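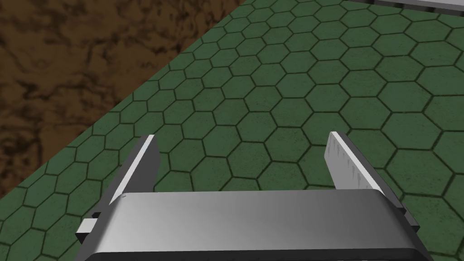
Search this site Enter keywords Go

Progress report, Rotside site, night rounds and door checks
To: Ese Briggs, Geletti
From: Wyn Gronow
Tue 9 April

Quick one, Karim needs it before lunch. Full figures to follow.

Where we're at. Sim work still ahead of the floor work. Grip and approach runs going in the rendered building, no hardware on site yet. Nadent quote in, $3415 for the spare wrist parts, over what we budgetted. Need a yes or no from you.

Staff side is slower. Ten people on nights, all spoken to now. Main worry is hours, same as last time. Babatunde put it to the meeting straight: nobody loses a shift in the trial period. Please confirm that in writing, they've asked twice. Second worry is who gets the call when it stops in a corridor at 3 am. No answer yet. My view, pay an on-call rate, don't just add it to the supervisor's job.

Training: three of the night crew want to learn the controls. Good sign. Ekene has drafted a one day course, needs a room and cover for their rounds.
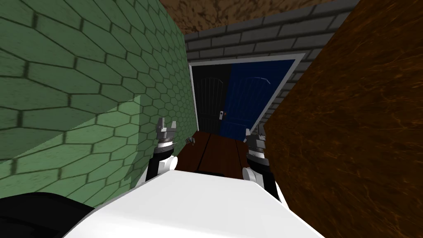
DOORS AND CORRIDORS

Two-armed model is in the corridor scene, facing the double doors at the end, one black, one blue. Handle plate on the black one, small knob on the blue. Want both types in the test set, the old wing has a mix and the crew say the knobs are the ones that catch thier sleeves.

Ekene asked for 100 door attempts per type before we talk about a real one. Fine by me. Means the April milestone moves, sorry, should have flagged it sooner.

Still open
- Brouwer to send door weights, chased again
- written line on shifts (you)
- on-call rate (Karim)
- cleaners not consulted yet, they use the same corridor, my fault, will fix this week

Wyn

Filed under: Project Updates, Automation, Workforce
2 comments 0 shares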